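Fondden Egg Tray Set -- data card

Version note: second public version. The first one had wrong units in the gripper column, please do not mix the two.

What is inside

The set has 797 recordings of one task: moving eggs between a tabletop and an egg tray with a two-arm robot. All recordings were made by remote control. The operator moves a pair of small leader arms, and the robot arms follow. No motion was written by a program, and we did not remove the slow or clumsy ones.

Of these, 300 recordings have the longer form, where the operator must also work next to other objects on the table. The rest are short, with one egg in each.

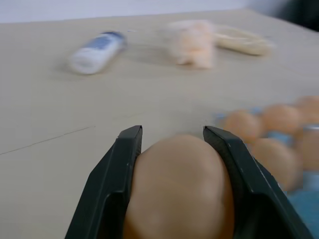 Nerndale, April

We started this work because our earlier set, Yap, had only hard objects. A policy trained on Yap closes the gripper until it meets resistance, and with an egg this is a bad habit. So we asked the operators to close slowly and stop at first contact. The leader handles give no force back, so the operator has only the camera views to judge by. The wrist view helped the most for this. New operators needed 8 practice runs before we kept their recordings.

The eggs are real hen's eggs, from an ordinary shop. They differ in size and in colour, and we did not sort them. If an egg broke, the recording was kept and marked with "broken" in the notes column. Please filter these out if you train by simple imitation, but we think they are useful for other things.

How a recording goes

The operator brings both arms over the table and waits for the start tone. Then one gripper goes to the egg from above, with fingers open, and takes it by its two sides. The lift is short. The lowering is the slow part -- most operators stop for a moment before they open the fingers, and this pause is in the data. The other arm can stay open and wait at its side. Which arm to use is the choice of the operator, and it is written in the field "active_arm".
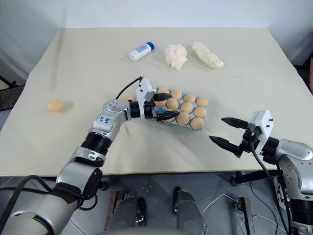 Both arms at the egg tray; the right gripper is open.

Other objects, such as the white bottle on its side, are not part of the task. They must not be moved on purpose. If an arm pushed one by mistake, the field "contact_other" is set to 1.

Files

Each recording is one folder. It has the head view, the two wrist views, the joint positions of both arms, the gripper opening and a small text file with notes. The leader arm positions are stored separately from the robot arm positions. Between them there is a small delay, and for training you should decide which of the two you take as the action. We used the leader positions.

The text file is written by the operator, so spelling is not always the same ("egg tray", "eggtray", "carton"). We left it.

Known problems

In the wrist views there is motion blur when the arm turns quickly. The head view has no blur of this kind, but the arms often hide part of the tray. In 125 recordings the left wrist view begins late, and the first frames are filled with black. The list is in late_start.txt.

The gripper opening is measured at the motor and not at the fingertips. With an egg between the fingers the value is a little smaller than the true width.

Use

Free for research and teaching. For use in a product please write to the Brillero data desk first. If you publish results, name the set and the version number.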